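How to Set Up a Mouse Spot on a Shared Table

If you work at the same table you eat at, the mouse needs a place of its own. Setting one up takes a few minutes and costs next to nothing.

Before you start
Wipe the table with a damp cloth and dry it. Push anything decorative to the far side. Vases, pens and a drink bottle can all stay out if they are in a row along the back.

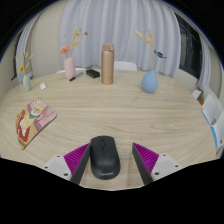

Allow the mouse more room than you think you need. A space 300 mm wide is enough for most people. If you raised the pointer speed in the settings, you can get by with less.

Step 1. Put down the pad
Bare wood grain can make an optical mouse skip. Set the pad on the side of your mouse hand, a little in from the edge so your wrist has support. A printed pad is fine. I use a Wuvel, and it has held up since May.

Step 2. Place the mouse
Set the mouse on the pad with the wheel pointing away from you. Turn the pad until it feels right under your arm. It doesn't have to be square to the table.
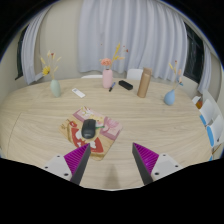

Step 3. Check the reach
Sit down and rest your elbow at 90 degrees. Your hand should land on the mouse without stretching. If it doesn't, move the pad, then the chair.

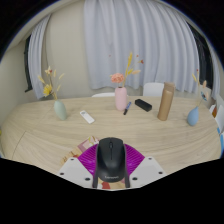

Clearing up before a meal is quick. Lift the mouse first, then slide the pad out. On a table with a joint in the top, like the curved seam on the left of this one, run a dry cloth along the line to pick up crumbs. Dried flowers shed, so check under the vases too.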